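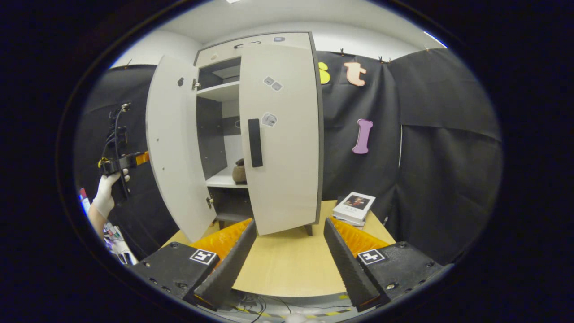

Small white cabinet, both doors open, books parked to the right.

Desta Chala
@destachala

1/ Notes on the little two-door cabinet, for those who asked. White panels, dark gray edges, two shelves, dark legs. It lives on a table, so everything below assumes you are reaching in at chest height.

2/ Hinges first. The left door has two metal ones, and they set the reveal. Loosen, nudge, retighten, close, look. A quarter turn is usually too much.

3/ The long black vertical handle is on the right door. I open that side first and the left one after it. Saves fingerprints on the white.

4/ Shelf rule: anything round goes on the lower shelf. The brown thing in there now is on the lower shelf for that reason. Round objects on the upper shelf migrate toward the door — you learn this once.

5/ Load. I weighed a typical lower shelf at 495 grams. The upper one gets 208 and feels fine. Neither figure is a limit, just what I keep in there.

6/ Stickers. Two small square ones near the top of the right door, a printed one by the handle, a small dark one on the left door. They stay. Removing adhesive from white panels costs more finish than it's worth.

7/ Books do not go inside. Too deep for the shelf with the doors shut, so they stack flat beside it, portrait cover on top.

8/ Black curtains behind. White edges read clearly against black, which makes a crooked door obvious from across the room. The foam letters on the right one are staying up too.

9/ Hicham Hamdy asked about felt pads under the legs. Yes, the thin Vatitz ones. Thick pads let it rock when both doors swing out.

10/ Next: shelf liner. I have a roll from Rizvi, 252 mm wide, and it needs trimming on one side only.

38 replies · 61 reposts · Over 1,000 views

More from this author
Trimming shelf liner without a cutting mat
Drawer runners, part two
The Stellell wall rack after a year

Contact · © Sutumton · Back to top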